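Lists > Clisden Knitters > Care and Storage > Message
Filed under: Washing, Folding & Putting Away
Print this message | E-mail this message

Re: fuzzy yarn and the spring put-away
13 April 2026

Hello all,

What a lovely pile of replies to come home to! I have been folding on the bed all afternoon, with the good plush blanket underneath, and I thought of this thread the whole time.
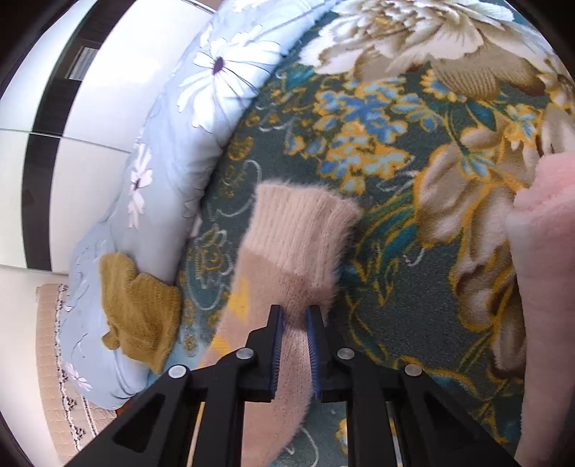
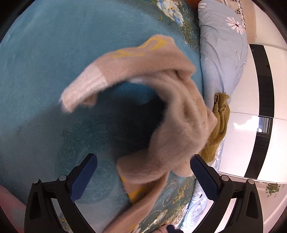
Pink-beige and mustard yellow in both, the sock first and then the sweater.

1. Folding the fuzzy things

An earlier message asked:

> I have 9 fuzzy sweaters and one shelf. Do you hang yours
> or fold them? And do the socks go in with them? Mine are
> all in Natari, and the fluff gets onto everything I own.

Fold, please, and never hang! My heaviest one weighs almost 280 grams more than my plain wool cardigan, and a hanger pulled the shoulders right out of shape. I lay the sweater face down, bring the sleeves across the back and fold it up from the hem, 2 folds and no more. Socks I lay flat, cuff to cuff, on top of the sweater they match – rolling them into a ball stretches the ribbing, and I do love a nice snug cuff.

2. Where they go until fall

Mine spend the summer in a cotton pillowcase, tied loosely at the neck, on the closet shelf. I take everything out for an airing in August and refold it along different lines. It's a bit of a chore, but I put the radio on and rather enjoy it.

Does anyone still have the washing notes for the Tarigan yarn? I had them tucked in a book and now can't remember which book.

Warmly, from the far end of Clisden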